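Skip to content
Home – Journal – Cells – Safety Notices – Contact
Search the journal... Go

Operations Diary, Kemeys Handling Laboratory
Saturday
Entered by Rhodri Penry

The protective stop on Cell 2 recurred this morning at 9:40, during the soft-item trials for Skastora. The arm halted with an item in the gripper and did not release it. The controller logged code 303, which the Corov manual lists as a mismatch between commanded and measured finger position.

Work was suspended and the cell was locked out in accordance with the standing procedure. The item was removed by hand once power had been isolated. No person was inside the guarding at the time, and no injury occurred.

This was the third such stop since the fingers were changed. On the first two occasions the operator cleared the code and resumed without an entry in this diary. That practice is to end. A stop of this kind must be recorded before the cell is restarted, whatever the hour.

The cable to the finger encoder was inspected and found to be chafed near the connector. It has been replaced from stores. I am not yet satisfied that the cable accounts for all 3 stops – the second came while the wrist was still, and a worn cable would be expected to show itself in motion.

Trials resumed at reduced speed in the afternoon, with the force limit lowered and thin orange items only. 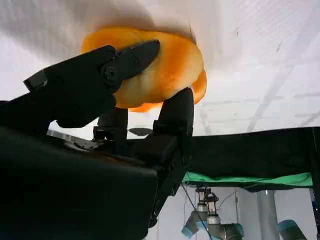 Urton asked whether lowering the force limit might simply hide the fault, as the fingers would then have less to push against and the mismatch might never reach the threshold. The point is accepted. The original limit will be restored for one supervised run on the next working day, with the logger attached to the encoder line. Cell 2 remains closed to unattended operation until then.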